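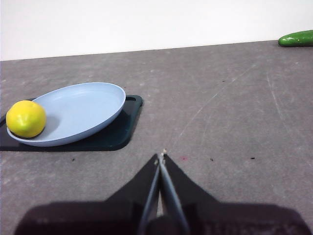 4.2 Laying Out Produce for Table Service

The following steps apply to whole fruit and vegetables served on the Lollora tray. Wash and dry all produce before starting.

1. Wipe the tabletop with a damp cloth and remove any crumbs or specks. Allow the surface to dry.

2. Place the tray on one side of the table, leaving the handle slot clear of the plate.

3. Set the oval plate on the tray. Put the lemon inside the rim so that it cannot roll.

4. Keep long items - a cucumber, for example - off the plate until they are to be sliced.

Note: Produce may stand at room temperature for up to 30 minutes before slicing.

CAUTION: Do not cut directly on the tabletop. Scratches cannot be polished out.

CAUTION: Lift the tray with both hands when a plate is on it.

Questions about this section may be sent to Huguette Arnaud, Gesusville office.

Related sections
4.1 Washing and Drying Produce
4.3 Slicing and Portioning
8 Care of Table Surfaces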